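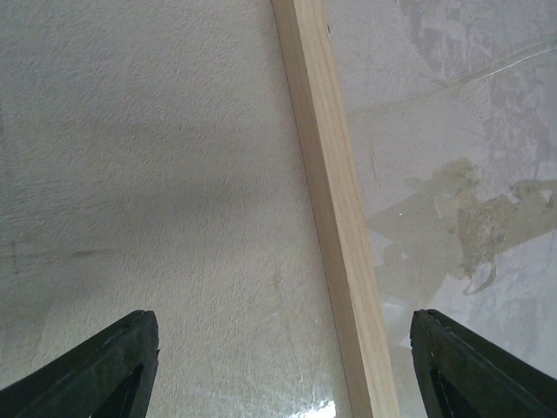

**Emese_Csonka** wrote:

Evening all. I'm finally getting the back room straight and I've come unstuck over the long strip of pale wood that runs against the bumpy white wall. The grain is lovely and I'd like to keep it bare, but there's a thin dark gap all the way down where it meets the wall, and it bothers me every time I sit down with my tea. Do I fill it or leave it be?

**Trernetti** wrote:

Oh, fill it, love! Decorator's caulk, a damp finger, and you'll be done before the kettle boils. I did my whole landing one January.

**balogh40** wrote:

I'd be careful there. Caulk on stippled plaster smears into all the little bumps and you'll never get it out again. Leave the wood bare, give it a thin coat of clear wax, and live with the shadow. I rather like a shadow line myself.

**Emese_Csonka** wrote:

Thank you both, I'm torn now! While I've got you, the other job is the clear panel by the beige carpet. It's gone hazy and scratched, and I'd love to see through it properly again.
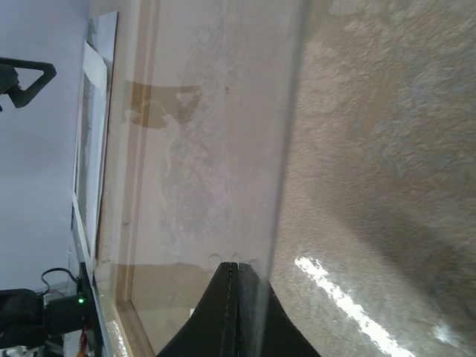
### Re: the cloudy panel

**Trernetti** wrote:

Warm water, washing-up liquid and a very soft cloth, and take your time over it. Smudges should shift, though scratches are another matter.

**balogh40** wrote:

Agreed for once. Please don't use anything gritty, I ruined a good one that way.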